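Balbridge Neighbour Exchange: how a small service club keeps its members
Student project report, Community Studies, second year
Prepared by Ataahua Mudgway

1. Background

The Balbridge Neighbour Exchange is a service club in the north end of town. It was started by eight households on Tapsell Street who wanted a way to trade help with yard work, rides and minor repairs. Over time it took on public projects as well, mainly the footpath cleanup along Wallside and the winter coat drive. It has no paid staff. Members pay a fee once a year and agree to give one evening a month.

My project looked at why people join the club, why they leave, and what the club could change without spending much money. I picked it after helping with the coat drive in November, when the same five people did nearly all the sorting.

2. Method

The club gave me its sign-up sheets and its mailing list. The mailing list has 803 addresses on it, but many of these belong to people who came to one event and never joined. The paid membership when I started was 33.

I sent a short survey by email and left paper copies at the Wallside library branch. I also sat in on three monthly meetings and spoke with members afterward, usually over coffee. Notes were typed up the same night. Names have been left out of the results at the members' request.

The survey asked how the person first heard of the club, what they had helped with, and whether they would do it again. There was a blank space at the end for comments, and this was where most of the useful answers came from.

3. Results

Most current members joined after a neighbour asked them in person. Very few joined from a poster or from the web page. One woman said she had walked past the poster for two years and only came in when the man next door needed someone to hold a ladder.

Former members gave a wider range of reasons. Work hours came up often, as the meetings start at 6:30 p.m. and a fair number of people in Balbridge are on shift at that time. Some had moved. Others said they were never given a job to do, or that the job was already finished when they arrived.

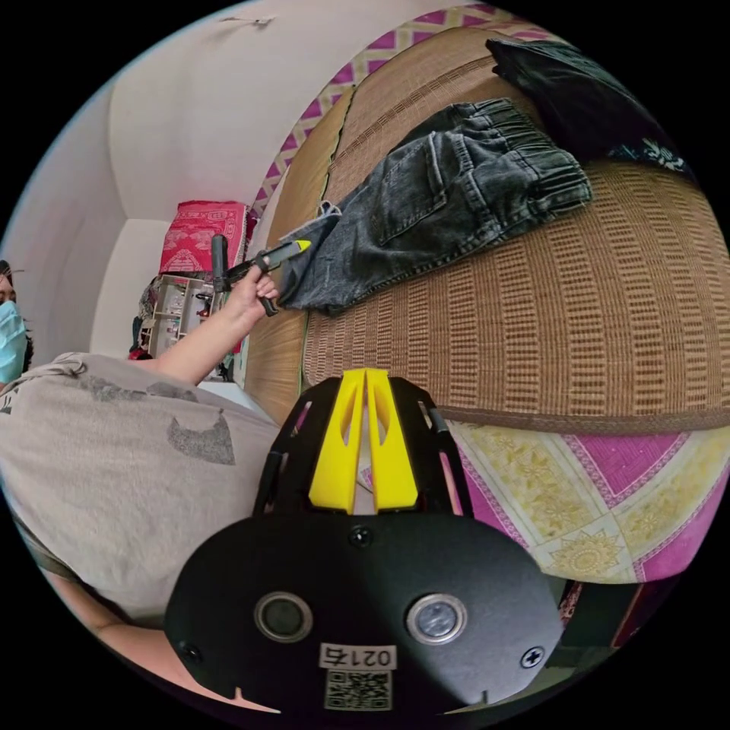

The last group interested me the most. They had turned up willing to work and had gone home again. When I went back to the sign-up sheets, I found that tasks were written as general headings, such as "cleanup" or "drive", with no times and no contact name. Regular members knew what these meant. New people did not.

Money was less of a problem than I expected. The club took in $1758 over the year from fees and the plant sale, and spent $1085, mostly on insurance, hall rental and garbage bags. The rest was carried forward. Members told me they would like to see some of it go toward child care on meeting nights, but no one had priced this out.

4. The Maker evenings

One activity did better than the others. The Maker evenings are held in the hall twice a season, and people bring things that need fixing or sewing. Attendance is around double that of a regular meeting. Several people who answered the survey had been to a Maker evening without knowing the club ran it. There is no sign at the door and no one mentions membership during the evening.

5. Recommendations

Write each task on the sign-up sheet with a start time, a place and a phone number.

Move every second meeting to a weekend morning for a trial of six months.

Put a membership form on the table at Maker evenings and have one member greet people at the door.

Clean up the mailing list, and send one message asking people whether they want to stay on it.

Get a price for child care before the next budget is set.

6. Limits of the project

The survey favours people who read their email. I did not reach many former members who had moved away, and I had only one season to work in. I was also helping at events while I was studying them, so some people may have been more polite about the club than they would have been with a stranger.

The club has a copy of this report and plans to discuss the sign-up sheets first. I have offered to redo the template over the break.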